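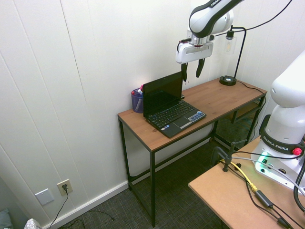 2. Setup and task

Our project looked at whether a policy trained on one laptop can close the lid of another one it has never seen. We called the project Dostalora. The robot is a Franka arm with a parallel gripper, and the laptop sits on a separate wooden table within its reach. The other things on the table were moved between sessions so the policy could not rely on them.

We planned 600 demonstrations and kept 575. The rest were dropped because the joint log and the video did not line up. Each demonstration starts with the lid open and ends when the lid is down and the gripper has let go. We set the laptop at 8 different angles.

3. Grasping the lid

Our first version, Werton, pushed the lid from behind with closed fingers. It was simple to record, but the laptop often slid before the hinge moved. Greseneo, the second version, takes hold of the top edge of the screen and follows the arc of the hinge down. It needs a better estimate of where the edge is, and most of its failures were missed grasps. After a good grasp it rarely failed.

We did not measure hinge stiffness, so we can't say how much of the difference comes from the laptop itself.

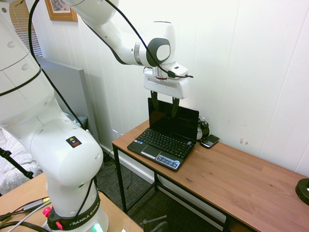
Shi asked in the comments on our draft whether pinching the lid near the middle only works on small laptops, and whether a wider screen would twist on the way down. We have not tested this. The widest model in our set is not much bigger than the training one, and we would need new demonstrations to answer properly.

4. Remaining work

The release step is still scripted. We want to train it together with the rest and repeat the angle test on Sunday.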